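Grernalitz - doblado y guardado de ropa en domicilio
Ficha del conjunto de datos y notas para el equipo
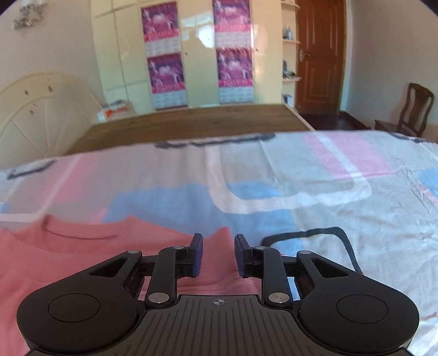 Grernalitz reúne demostraciones de manipulación de ropa grabadas con pinza de mano en dormitorios reales. Las graban las trabajadoras y los trabajadores de Renham, empresa de servicio doméstico y apoyo a personas mayores, durante su jornada. La ficha está pensada para quien vaya a entrenar con los datos y también para el personal que los produce, así que hay partes que a unos les sobrarán y a otros no.

Mantenimiento: Oriana Cisternas (datos), Wenceslao Retamal (operaciones en domicilio)
Última revisión: martes 13 de febrero

Contenido

- 2.000 demostraciones, repartidas en 13 domicilios.
- Tareas: doblar, apilar, extender sobre la cama, recoger de la cama, colgar.
- Prendas: punto, camisetas, pantalones, toallas, ropa de cama. El punto está sobrerrepresentado en las carpetas de invierno.
- Cada demostración lleva vídeo de la cámara de la pinza, apertura de los dedos y una etiqueta de tarea.
- Sin audio. El micrófono está desactivado por acuerdo con la plantilla.

Estructura de carpetas

datos/domicilio/sesion/demostracion
etiquetas/tareas.csv
etiquetas/prendas.csv
exclusiones.txt

El archivo exclusiones.txt manda sobre todo lo demás. Si una sesión aparece ahí, no se usa aunque el vídeo siga en el disco.

Cómo se graba

La persona sujeta la pinza y hace la tarea con ella, a su ritmo. No hay guion. Al principio pedíamos repetir la misma prenda cinco veces seguidas y los datos salían muy parecidos entre sí; además, Graciela Valdebenito nos hizo ver que en una casa nadie dobla cinco veces el mismo jersey. Ahora se graba lo que toque ese día.

La óptica es de campo muy ancho y recoge bastante habitación. Las líneas rectas salen curvadas y las esquinas, negras. La calibración va en cada carpeta de domicilio; no mezclar calibraciones entre domicilios.

Antes de empezar se comprueba que no haya personas, correspondencia ni medicación a la vista. Los muebles, calendarios y adornos se dejan como están, salvo que la familia pida otra cosa.

Qué cambia en el trabajo

El destino de estos datos es Pedden, el brazo que Renham prueba en la lavandería central de Hjaltested. Hoy dobla toallas y sábanas bajeras pequeñas. Con prendas de punto todavía falla mucho: coge dos capas, o una manga sola, y hay que soltarla y empezar.

En la lavandería han pasado estas cosas:

- El puesto de doblado de toallas ya no es fijo. Se rota cada semana entre tres personas, que vigilan el brazo y rehacen lo que sale mal.
- Hay menos movimiento repetido de muñeca y más rato de pie mirando. Varias compañeras han dicho que esto último cansa de otra manera y han pedido un asiento alto. Está pedido.
- La hora de más carga se ha adelantado. El brazo va más lento que una persona, pero empieza antes de que llegue el turno.

En los domicilios, de momento, no hay ningún brazo. Lo que ha cambiado es la grabación, que alarga la visita. Ese tiempo se paga como jornada y no se descuenta del tiempo de la persona atendida. Si un día no se puede grabar, no se graba y no hay que justificarlo.

Lo acordado con la plantilla

- La participación es voluntaria y se puede dejar en cualquier momento.
- Los vídeos no sirven para medir rendimiento individual. Las sesiones se guardan sin nombre ni turno.
- Cualquier trabajador puede pedir que se retire una sesión suya. Plazo: tres días laborables.
- Las familias firman aparte y tienen el mismo derecho.

Abbas Shojaei lleva las retiradas. Mahtab Mirzaei atiende las dudas sobre turnos y horas.

Limitaciones conocidas

- Casi todo el doblado es sobre cama. Hay muy poca mesa.
- Los edredones estampados confunden al segmentador, sobre todo cuando la prenda tiene un color parecido al de un trozo del estampado. Revisar a mano.
- En algunas sesiones hay cables u otros objetos encima de la cama. No se han filtrado.
- Faltan prendas infantiles y ropa mojada.
- La apertura de los dedos tiene un desfase pequeño respecto al vídeo en las sesiones más antiguas. Hay un script de corrección en herramientas/, pero no está probado con todas.

Uso permitido

Investigación y desarrollo internos de Renham. Para cualquier otro uso, escribir a Oriana antes de copiar nada. No se publican fotogramas sin el permiso del domicilio correspondiente.

Pendiente

- Volver a etiquetar "extender" y "alisar", que se usaron como si fueran lo mismo.
- Grabar doblado sobre mesa en la lavandería.
- Traducir la hoja de consentimiento - la versión actual solo está en castellano.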